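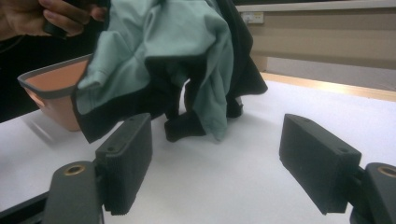
Figure 3. Green and black cloth in loose folds over a white tabletop.

4. Dark areas and drapery in woven copies of paintings

4.1 The problem

Painted drapery is mostly a matter of small steps. Light ridge, mid tone, dark crease, then back up again. A weaver copying a painting has fewer steps to work with than the painter did, and the loss shows first in cloth. Faces usually get the extra colors. Sleeves and curtains get what is left over.

Our question in this section is narrow. When a workshop cuts the number of yarn colors, do viewers still read a robe as a folded robe, or does it go flat and turn into pattern? And does it matter if the robe is green or blue or black? Muted greens hold up fairly well, since the creases can be done with a darker green and the ridges with a lighter one (compare the green part of the cloth in Figure 3, where the creases are simply a darker version of the same color). Black is the hard case. There is no darker version to go to.

Earlier writing on this is thin. Huenchumán's notes on the Donmont workshop talk about "saving the blacks" but give no method – mostly advice to apprentices. Estrella's survey covers borders and leaves the figures alone. Catacutan treats drapery at length but only for handwoven pieces, and her comments on dye do not carry over to machine weaving very well.

4.2 Material

We used 60 hangings from the Panganiban study collection, all of them woven copies of paintings or of mural designs, all machine made. Mixed subjects: garden scenes, saints, hunting parties, a good number of seated couples. Pieces with heavy repairs were left out. So were pieces with metallic thread, which changes with every step the viewer takes and would have needed a study to itself.

Each hanging was matched with a color print of its source. Print quality varied. In a few cases the source painting has been cleaned since the hanging was designed, so the weaver was copying a browner picture than the one we showed. We kept those in and flagged them; see the appendix. Ambrosio would have dropped them. The results do not change much either way.

The Wistalden pieces need a note. That workshop reused its pattern cards across editions and sometimes swapped the yarn without changing the cards, so the same design turns up with a warm brown shadow in one hanging and a cold gray one in the next. Usefull for us, as it is the closest thing to a controlled comparison in the whole collection. Wherever both versions survive we tested both.

4.3 Viewing set-up

Hangings were shown one at a time on a plain wall, from a fixed distance of 178 cm. Viewers could lean but not step forward. Up close the eye picks out single threads and the question changes from drapery to technique. Further back the coarser weaves blend better than they deserve to.
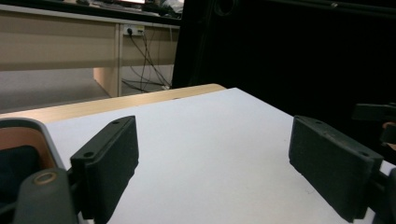

Black yarn was the part of the set-up that took longest to settle. A black wool weft is not one value under room light. It is dark from straight on and noticeably grayer from the side, and a viewer who is asked to judge "shadow" is partly judging the lamp. The same goes for any matte black material – in Figure 4 the broad inner face of the right-hand black gripper finger carries a soft gray sheen, while the shadows under the two fingers are only faint on the white surface. In a hanging that gray is enough to lift a crease into a ridge. We therefore lit every piece from both sides at equal strength and accepted a slightly dull overall look. Raking light from one side, which is how most sellers photograph hangings, was tried and dropped. Very flattering to the texture, useless for reading the picture.

Figure 4. Matte black surfaces over white.

4.4 Task

A total of 108 viewers took part. No training in art or textiles was required, though some had it. For each hanging they were shown a small area marked on an outline sheet and asked to say if the cloth there came forward, went back or lay flat. Then the same for the print. Nobody saw every piece; sets were rotated by Usuga so that no viewer met a source print before its hanging.

After removing blank and doubled entries we had 2616 judgments. The blanks were nearly all for one hunting scene with a very dark lower border. People did not skip it out of boredom, as far as we can tell from the sheets. Several wrote "can't see anything there."

4.5 Results

Green and red drapery: good agreement between hanging and print. Folds read as folds. Where workshops had dropped the middle tone and kept only light and dark, viewers still got the direction right, but called the cloth "stiff" or "like card" in the comments. Blue was weaker, and most of the weakness comes from fading – the light blues in the older Prorville pieces are now close to the ground color.

Black drapery split in two. In hangings where the black area was a single flat yarn, viewers mostly said it lay flat, even when the print beside it showed clear folds. In hangings where the weaver had run thin lines of brown or dark blue along the fold edges, agreement with the print went up sharply. The lines need not be right, either. In some Wistalden pieces they wander well away from the painted fold and viewers were still happy with them. What seems to count is that an edge is there and that it goes somewhere.

Two-color garments gave the oddest answers. Where a light panel lies next to a black one, viewers tended to put the light panel in front, whatever the painting did. This holds even for pieces where the black part is plainly a cloak worn over a lighter dress. Changing the yarn made little difference to it. Weave structure may do more, and we did not vary that.

4.6 Limits

The collection leans toward large pieces, and small cushions or chair backs may behave differently. Fading was judged by eye and against the reverse side where the lining could be lifted, and that is not allways possible. Ambrosio and Usuga did the grading together, so there is no independant check on it.

Also the word "flat." Some viewers clearly took it as a complaint, others as a plain description. A design taken from a mural is meant to be flat in parts, gold ground and spirals and so on, and asking if such a robe "goes back" is maybe not a fair question. We left these pieces in the main count but report them in their own rows. Agreement there was high, for the simple reason that both the print and the hanging were called flat.

Lining and hanging method not controlled. A piece on a rod pocket sags a little between the supports and makes real folds of its own, across the woven ones. We pulled the worst ones straight by hand before each session. Work on this point was started in April at Prorville with a stretched frame and will be reported seperately.

Last updated: July 2022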